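Print this article | E-mail this to a friend

Lindimmont plans to pay employers for every worker who joins a step-counting scheme. The money would be better spent on blood pressure checks. A pedometer records movement. It does not find the person whose reading has been high for years and who feels well.

The Fitside contract costs 119 per head and runs for 6 months.

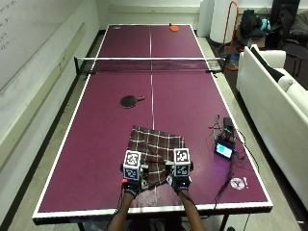
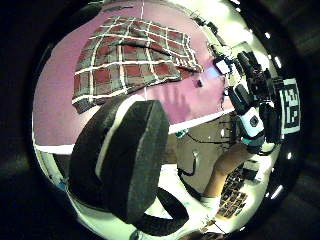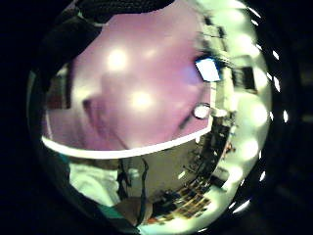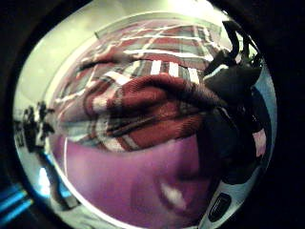
A cuff check takes four minutes, and a pharmacy assistant can be trained to do it. Brerkik put cuffs in its pharmacies and kept them open until early evening, so shift workers could attend. Our council should copy the hours as well as the equipment, starting with everyone over 30.

4 comments | Shared 30 times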